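4. The Sorting Stations at Pirgate

The two-armed stations took over part of the work of the returns room, and most of what our interviewees told us refers to them. The picture in Figure 1 is from one of these stations.
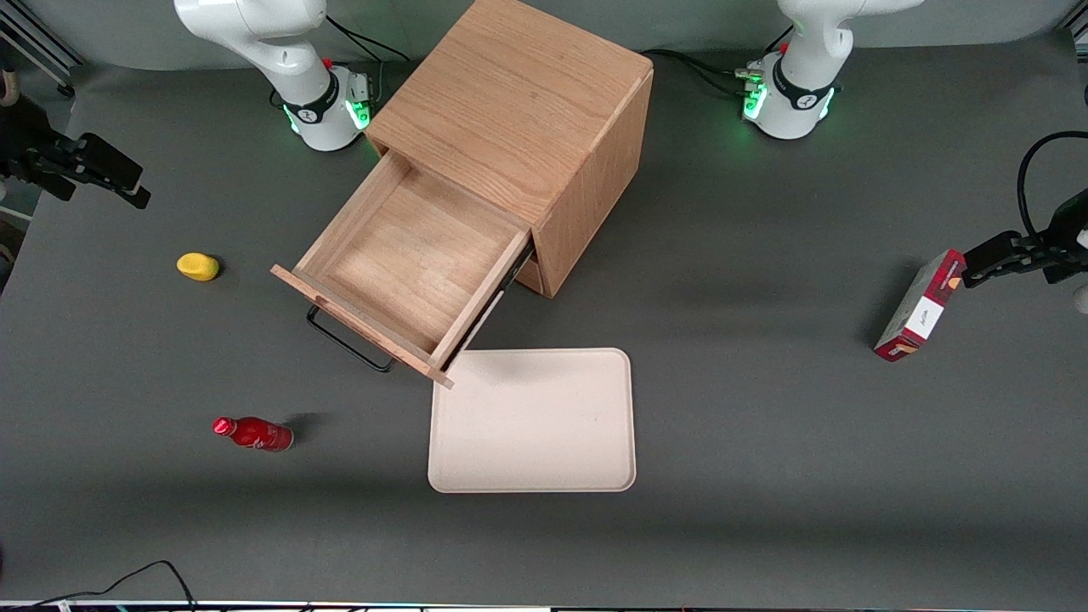

Figure 1. A two-armed station with the cabinet drawer open. The arm on the right has its gripper at the upper end of the box; the other gripper is empty.

4.1 The job before and after

Pirgate handles returned goods for several mail-order sellers. Until the stations were installed, a returns clerk opened each parcel, checked the item against the slip, decided whether it could be sold again, and put it in a drawer or a tray for the next person. The clerks called this "doing a table." One clerk did one table from start to finish and signed the sheet at the end.

The stations, supplied by Jindex and run with scheduling software from Moreck, took over the placing. A clerk still opens the parcel and still makes the decision about resale. The item then goes on the tabletop, and the arms move it to the drawer or the tray. Items the arms fail to pick up are left where they are, and a light on the clerk's screen changes from green to amber. The clerk then moves the item by hand and enters a code for the reason.

We interviewed 20 clerks and 2 shift leads. Each interview lasted 28 minutes on average and was held in the break room during paid time. We also sat with clerks while they worked and took notes by hand. The interviews ended in August.

4.2 Less reaching, more waiting

The change that clerks brought up first was physical. The old tables were deep, and the drawers at the back had to be pulled out with a straight arm. Clerks who had done the job for years described sore shoulders and a habit of leaning on the table edge with one hip. With the arms doing the reaching, these complaints dropped off in the interviews, although two clerks said that standing still was now harder on their feet than moving had been.

Waiting was the second subject. The arms are slower than a practiced clerk with most items, and a clerk who works quickly will have the next item ready before the table is clear. Some used the gap to read the next slip. Others said they watched the grippers, even though they had been told they did not need to. "I know it will get there," one clerk said, "but I can't look away from it with a bottle." Bottles and other round items were mentioned often. Clerks set them down on their sides because they had seen them knocked over when upright, and this had become common practice on both shifts without being written down anywhere.

Boxes brought up a different point. A carton picked up by its end has to be turned before it goes into a drawer, and clerks learned to lay it at an angle that saved a turn. New clerks picked this up from whoever was at the next station. The Moreck training module does not cover it, and the shift leads had not heard of it until we asked.

4.3 Who signs the sheet

Under the old arrangement, a mistake on a table belonged to the clerk who signed for it. The sheet is still signed, but clerks were unsure what their name now stood for. If an item was put in the tray when it should have gone in the drawer, the error could come from the clerk's decision, from the code entered, or from the arm. The weekly report lists all three under the clerk's station number.

Consuelo Segura, a shift lead, had begun keeping her own notes on paper so she could separate these cases when a clerk disputed the report. She showed us the notebook. It had a column for "arm," a column for "us," and a third column with a question mark at the top, and the third was the longest. She had asked for the same three columns to be added to the report — at the time of our last visit the request was still open with Cordero, the firm that maintains the reporting system.

Several clerks said they would accept a slower table if the report were clearer. One had asked to go back to a manual table and was refused, as the manual tables are kept for fragile goods and are staffed by seniority.

4.4 Skill and pay

Pay grades at Pirgate did not change when the stations came in. The job description did: "placing and storing" was removed and "station monitoring" was added. Clerks disagreed about whether this was a step up. Those hired after the change tended to describe the job as watching a machine and fixing what it missed. Those hired before it described the same tasks as checking goods, with the arms as something that happened afterward. We return to this difference in Section 5, where we compare the two groups' answers on training.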